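7. Running the booth for open day visitors

I wrote this section after our October open day at Drarkell, when Đức Trình and I ran the two-arm booth from mid-morning until the doors closed. If you're setting up the Imeo arms at your desk for your own work, skip to section 8. If people will be standing around you asking questions, stay here with me for a bit!

7.1 Before the doors open

1. Turn on both arms from the Matwood switch box, left one first. Give them room to find their home position and keep your hands on your side of the base rail.

2. Set out the props. I like the drawer tower near the back wall and the plush toys over to its left — kids spot the doll in the polka dot dress right away and start rooting for her. Leave the hook rack empty to begin with.

3. Open all the camera views on the visitor screen and check that each one is live. Bring the arms in close to the tower while you do this, so you know what the wrist views look like when things get tight.

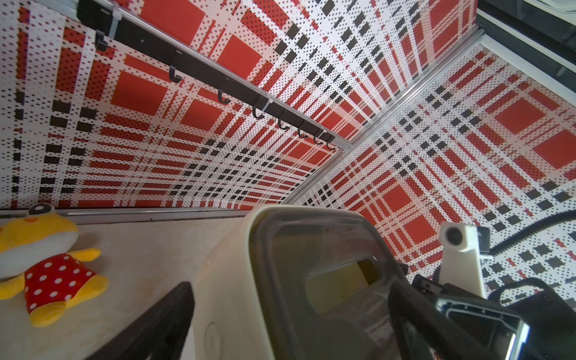 Then back the arms off a little and save that pose as "Start." I forgot to save mine, and Đức had to drive everything back by hand while a whole school group watched him. He was very good about it.

4. Set the speed to 3 on the front panel. The scale runs up to 100, and yes, somebody will ask you to try 100. Please don't.

Caution: The speed setting goes back to its old value after a restart. Check it every single time.

7.2 Giving the demonstration

5. Start with both grippers facing each other in front of the tower and just let people look for a minute. Most of the good questions come before anything moves. (The one I got most was "Does it know we're here?" It doesn't, so the line on the floor matters.)

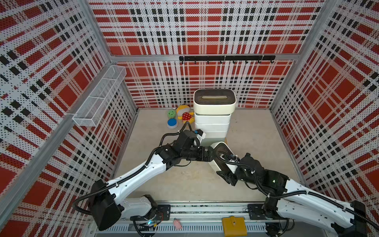
Both arms at the drawer tower, with the hook rack on the back wall.

6. Call out "moving" in a loud voice, then press Run. Tâm Đinh, who was on the next booth, says I sound like a train conductor. Fine by me.

7. Once the arms have stopped, let one visitor at a time pick the next target on the screen. Stay next to the stop button while they choose.

Note: If the screen shows code 3711, an arm has lost its home position. Press Stop, clear the message and send both arms home. It takes almost 3 minutes, so have a story ready.

8. Switch the big screen over to a wrist view for the last part. People love seeing the finger up close, and they get very quiet — I wish I'd started with it.
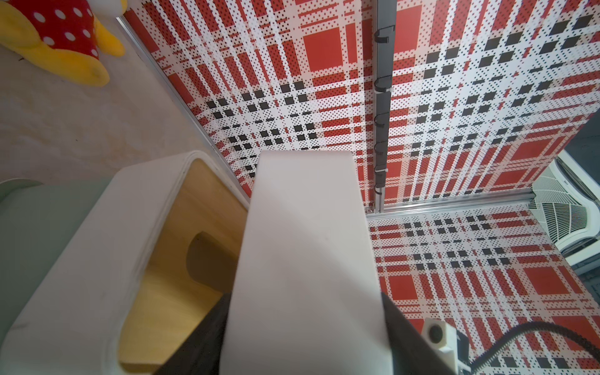 7.3 Packing up

9. Send both arms home, wait until they're still, and turn off the right one before the left.

10. Put the toys back in the Đàm crate and check the list taped inside the lid. Visitors do hand things over the rail, and we had a few extras by closing time.

11. Write down any codes you saw in the booth log, with the time of day next to each one. Section 11 tells you what they mean.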